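Kerach Workshop Fund
Progress report on the Lobo table-clearing arm
Prepared by Tomás Loureiro
July 29, 2023

The short version is that the hand grippers work, the recording works most of the time, and I am less sure than I was in the spring that the arm will clear a table by the date in the application.

The grant paid for two parts. The first was a matched pair of hand-held grippers, built in the shared workshop at Vudari, so that a person can do the job and have the movements recorded. The second is the arm itself, which is meant to learn from those recordings. Part one is finished. Part two is a base plate, a shoulder joint and a box of motors.

Of 119 recorded runs, 90 are usable. The rest were thrown out, mostly because the tracking lost one of the marker cubes when a wrist turned too far. I tried larger markers and got very little for the trouble. Cups are the worst, as people tip them to get a grip and the cube goes with them.

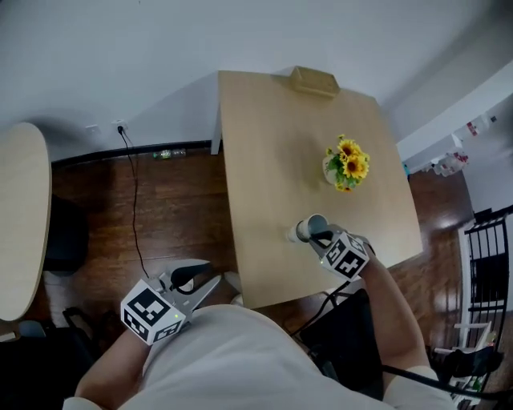 I would also question how much the usable runs are worth. They were done by two people, both of whom helped build the grippers and know what the fingers can and can't hold. When a member who had never used them had a go, each run took almost 20 seconds longer and the path of the hand looked nothing like ours. The application said the arm would cope with "ordinary household use". I wrote that sentence and I wouldn't write it now.

The fingers are on their third version. The curved shape holds a cup well enough but slides off cutlery, and I don't expect a fourth version to cure that. Cables are still a nuisance. Drinetti quoted for a wireless recorder, but the price would take most of what is left, so I have said no.

Spending stands at 60 per cent of the grant. The motors were dearer than planned — the finger material was cheaper, though not by enough to matter.

What I propose is a smaller target. By November the arm should pick up one kind of cup from a mostly clear table and put it in a tray, with someone standing by the stop button. Cutlery and plates would be dropped from this round. If the fund would prefer to hold back the last payment until the elbow joint is working, I would understand, but I need an answer before I order the bearings.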